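Reading Room Shelves, Fokcombe

The reading room at Fokcombe reopened in September with new shelving along the back wall. The collection stands at 1,005 titles, most of them paperbacks, and up to 96 of those go out on face-out display at one time. The rest are kept spine-out in the Tapia bookcases by the door. This page shows the display side of the room, with a few notes on how it is arranged.

The display shelves are dark brown stained wood with slatted dividers. Curved notches are cut into the top edges of the rails. We looked at a flat-fronted design from Gillex as well, but settled on the slats because a book can lean back against them with its cover showing. 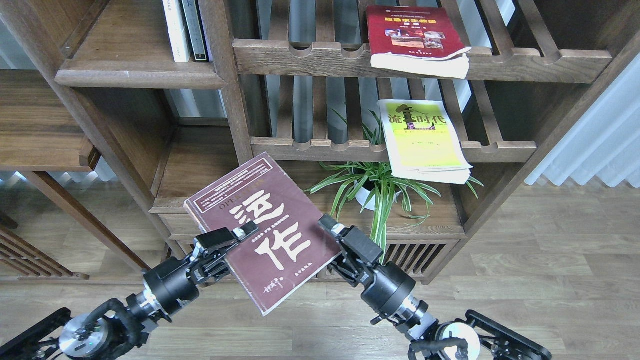
How do you decide which books face out?

Covers with large, clear titles go out first, then anything that has not been borrowed for a while. Business and management titles share the display with essays and fiction, and the selection changes every 8 weeks.

The maroon paperback has 运作 on the cover in large cream characters, with OPERATION in small letters above. It belongs to the management section, which is one of the busier ones -- people tend to take several at a time and bring them back together.

The pale yellow-green book on the middle rail is 流时代. A dark tree-like graphic forms one of the characters in the title. It has white pages stacked beneath it.

The red book higher up has its title in yellow characters and a small photograph panel on the cover. It rests against the slats too. The white book and the dark gray one on the top shelf stand upright.

The spider plant is in a white pot on a lower shelf. Its leaves are long and striped green and white, and several hang down in front of the shelf. We trim it when the leaves get in the way of the books.

Borrowing is open to anyone with a Binari card. The limit is 2 books at a time from the display and there is no limit on the bookcases by the door. Returns go in the tray on the front desk -- please do not put them back on the rails yourself.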